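Tainá Guerra
May, 9:40 am
3 min read

Re: [litigation-practice] Privilege log deadline where production is rolling

Replying to the list, as two people wrote to me off-list with the same question. The earlier message is quoted here so the thread makes sense.

> We act for the defendant in a supply contract dispute (Stotach v. Bakke). The scheduling
> order says privilege logs are due "with production." Our production is rolling and we have
> sent the first batch. The other side now says our log was due with that batch and that
> privilege is waived for anything withheld from it. We had planned to serve a single log at
> the end. Has anyone dealt with this? Is there a safe middle course?

I had a very similar fight in the Kaltemine matter. The order there used almost the same words. We produced 971 documents in the first batch and withheld a smaller set, mostly email between the plant manager and in-house counsel. We didn't serve a log. Opposing counsel wrote to us the next morning claiming waiver.

The judge did not find waiver. She did say that "with production" meant with each production, and she gave us a short deadline to log the first batch. She also made it clear she would not be so patient the second time. So I would not rely on the single log plan unless you get it in writing from the other side or from the court.

What I would do now, in this order:

1. Serve a log for the first batch as soon as you can, even if some entries need to be supplemented. Say in the cover letter that you reserve the right to correct it.

2. Propose a stipulation that later logs are due a fixed number of days after each batch. Most people will agree to this once they remember that they have to log their own documents too.

3. Check whether you have a clawback order in place. If you don't, ask for one in the same stipulation.

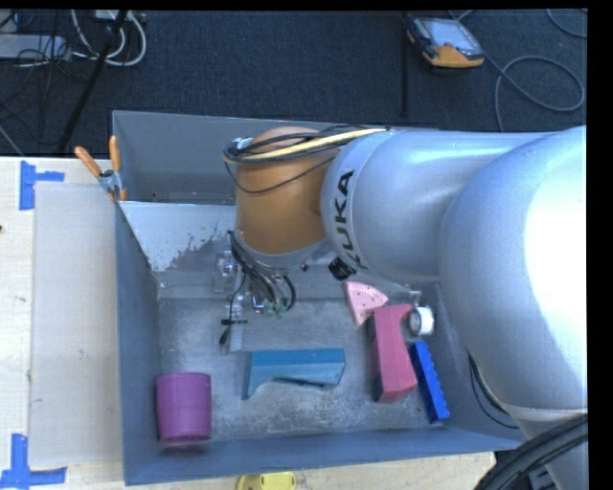
On categorical logs, the court in Kaltemine let us group communications with outside trial counsel after the complaint was filed. It did not let us group anything from before that date. Those had to go entry by entry, with author, recipients, date, and enough of a description to test the claim. We had asked to log up to 1000 of the older emails by category and were turned down flat.

Two other points. Look closely at email threads where a lawyer is only copied. We lost most of those. The ones we kept had a request for advice somewhere in the chain, and we had to point to it. And if your client uses an outside consultant, find the engagement letter now. In our case the consultant was a firm called Skerkby, hired by the business side well before counsel got involved, and the judge treated nearly all of their reports as ordinary business records.

I don't think the waiver argument is strong if you move quickly. The cases I have seen go the wrong way involved long delay or a party that ignored a request for the log. Check your local rules, though, and the judge's standing order if there is one. Ours had a paragraph on logs that both sides had missed.

I can send a redacted copy of our stipulation to anyone who wants it. Please write to me directly and not to the whole list.

Tainá Guerra

Contact the list owner | Copyright remains with the author of each message | Back to top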